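Section 4: Hanging the divider sheet

Before you start

The carton says this job takes a few minutes. Allow longer, especially if you are working alone. The sheet slides around, the rods roll off whatever you set them on, and the fold never lands where you want it on the first try.

This section covers the Mivside translucent sheet, teal, part 3759, hung with the brown rods from hardware pack 138. If your pack number is different, stop and check the parts list at the front of this manual. Vastska has sold more than one rod set under the same name, and the older set does not hold the sheet well.

You do not need the plastic alignment card that comes in the pack. It is meant to show the correct angle for the sheet, but it bends too easily to show much of anything. Use a pencil mark.

Preparing the sheet

1. Unroll the sheet on a clean floor and leave it overnight. The leaflet says an hour is enough. We have not found that to be true in a cold room, and anyone doing this in October should expect the ends to curl back up.

2. Wipe both sides with a soft damp cloth. Skip the spray cleaner sold alongside the sheet. Plain water does the same job.

3. Look the sheet over against a window. Small pale marks and faint scuffs show up more with light behind them. Most are only on the surface and will not spread. A mark you can feel with a fingernail is a different matter, and that sheet should go back.

4. Make the fold by hand, a little at a time. Do not crease it with a ruler or any hard edge.

CAUTION: Never warm the sheet with a hair dryer to make it fold more easily. You will see this suggested in customer reviews. It leaves a cloudy patch that does not come out.

Fitting the rods

5. Lay the rods side by side on a towel and find the longest one. It goes on the left. The other two look close enough alike to be mixed up, so label them with tape.

6. Bring the rods together in front of the sheet, never behind it. Let the sheet hang at an angle while you work, with the fold running down toward the point where the rods are gripped.

7. Check that the middle and right rods come together lower down. If they stay apart all the way, one of them has been turned around.

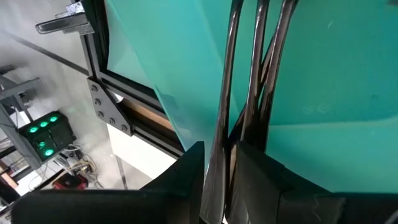 Figure 4. Rods in front of the sheet, longest rod at left.

8. Hold everything steady and look at the lower edge of the sheet. It should make a soft curve. A sharp kink means the sheet is being pinched, so ease your grip and let it settle before going on.

9. Tie the rods to the top rail with the cord supplied. Two loops are enough. The leaflet calls for the "quick-lock knot," which is an ordinary square knot with a new name.

NOTE: The polished finish on the rods picks up fingerprints and shows every one of them. Cotton gloves help, but they also make the rods slippery. We would sooner wipe the rods down at the end.

If the sheet will not hang right

The sheet swings to one side: the loops are uneven. Untie the higher one and start over. Tugging on the sheet will not fix it.

The sheet creeps down after a day or so: tighten the loops once. If it creeps again, ask for replacement cord under part 3583. Antwi, the dealer for most of our customers, may offer you the Wadalach clip kit in its place. Vusumuzi Mathebula tried the clips for a week in our shop and went back to cord, and we do not stock them.

The color looks uneven: this is usually the light. The sheet looks brighter where light comes through it and deeper elsewhere. Check again at another time of day before you call it a fault.

For anything else, write to Mpho Le Roux at the parts desk and include the part number from the carton. Mail is answered on Tuesday.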